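Home Issues Sections Authors Submit Search

4. Surface cleaning of treadmill running belts

4.1 Setting and materials

The treadmill work was carried out at the Dorkach site, a shared exercise room used by residents of the adjoining building. Machines at this site are cleaned under a general maintenance routine inherited from the previous operator, Jesov, which treats the running belt as one item among several and gives no separate instruction for it. The routine asks only that the belt be "wiped as needed." We found this wording too loose for comparison between sites and replaced it with the procedure described in this section.

Residue on a running belt was divided into two classes. Loose residue is dust, lint and grit that can be lifted by a single pass of a cloth under light pressure. Bound residue is any spot or smear that remains after that pass. The distinction is practical and carries no claim about composition. Samples were not sent for analysis, and a dark spot on a black belt can be liquid, grease or worn material without any difference apparent to the person cleaning it.

Cleaning was done by hand. The procedure permits a cloth or rag and one small hand-held piece for local work, to be held flat against the belt. Powered brushes were excluded after early trials at the Cusi site, where the bristles pulled at the belt edge. Solvents were excluded throughout. The machine was to be disconnected from the supply before any contact with the belt.

4.2 Wiping stroke

The belt was treated in zones, beginning at the rear and proceeding toward the motor end. In each zone one hand was to be placed flat on the surface as a brace while the other moved the cloth. Bracing matters on a belt with slack in it - an unsupported belt shifts sideways under the stroke, and the cloth then rides over the residue without lifting it. Strokes were kept short, and the cloth was refolded when the contact face became visibly soiled. A wad of cloth was accepted in place of a folded pad, although the pressure it delivers is less even.

A fine surface texture complicates the stroke. Small openings or pits hold residue below the level the cloth reaches, and pressure alone does not correct this. A change in stroke direction was the more useful adjustment in our trials.

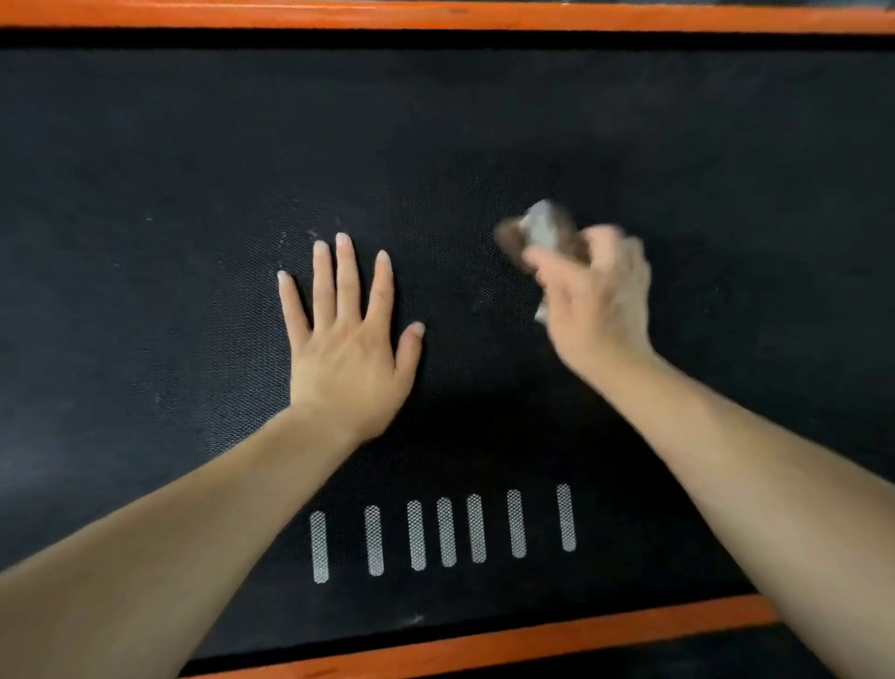 4.3 Local treatment of bound residue

Spots remaining after the wiping stroke were treated one at a time. The procedure calls for the belt to be held at its edge with the free hand and for the hand-held piece to be kept flat, with the fingers together. Holding the edge serves the same purpose as the brace in 4.2 but leaves more of the surface clear. Work near the rear end of the running surface was the least comfortable, as the forearm must cross the end of the machine and the wrist is turned inward.

Spots were classified by appearance before treatment. Isolated spots were recorded singly. Clustered spots, in which the boundaries between neighboring marks could not be drawn with confidence, were recorded as one area. Dull patches, lighter than the surrounding belt, were noted separately and were not counted as residue, as wear cannot be distinguished from a dried film by eye. Figure 6 shows marks of all three types on one belt.
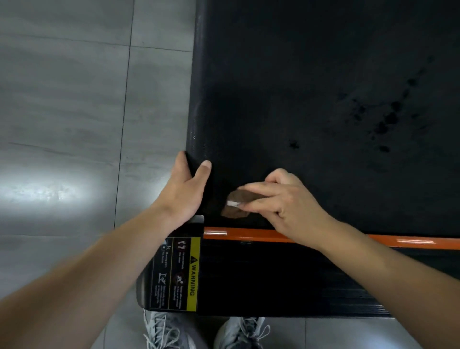 Figure 6. Rear part of a treadmill belt, with a dark spotted area at upper right, a single spot to its left and a fainter gray patch left of center.

4.4 Recording

Across all sites the log holds 3411 zone entries, of which 43 were discarded for missing fields. Each remaining entry gives the zone, the residue class before the wiping stroke and the class after it. Entries were made by the person doing the cleaning, and agreement between observers was not measured. The record sheet was adapted from one supplied with the Zerkico inspection scheme, with the column for belt tension removed.

Two limits should be noted. Lighting differed between sites and was not controlled, and glossy spots are easier to find on a black belt than dull ones. The log is therefore likely to understate dull residue. The classes also say nothing about the underside of the belt, which was outside the scope of the procedure.

Reader comments (3)

beltdeck: Was the gray patch in Figure 6 logged at all, or only noted in the margin? Section 4.3 reads as if it has no column.

m_orrin: We dropped brushes too, for the same edge problem. Would like to see the record sheet posted.

quietgym: Please add the cloth type. "Cloth or rag" covers a lot.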